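Posted in February by the Jultley hiring desk
16 shares | 4 comments

Software Engineer, Manipulation Planning (Crenshaw office)

Jultley writes the control and planning software behind Mitis, our toolkit for two-arm robots. We are hiring one engineer to work on grasp planning for soft items such as bags and pouches. You will join a team of 16.

The job is mostly C++ with some Python. You will own the code that keeps two grippers from colliding when they share a small object, and you will help merge wrist and fixed camera views into one estimate of where the cloth is.

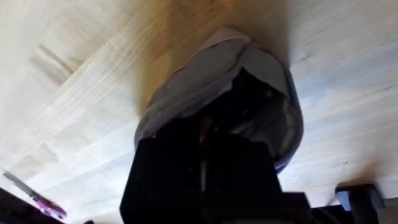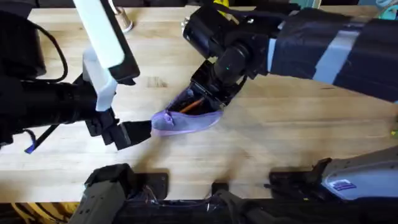 Purple pouch task, wrist view first, then the fixed camera.

Our regression suite has 262 recorded tasks, and 44 of them involve fabric. Those are the ones you would start on.

You need four years of work on robot software and solid knowledge of motion planning. Experience with tactile sensing is useful. Expect two days a month at our Stanerthorpe test site, travel paid.

Send a resume and a code sample to the hiring desk. Applications close at 5 p.m. on the last day of the month.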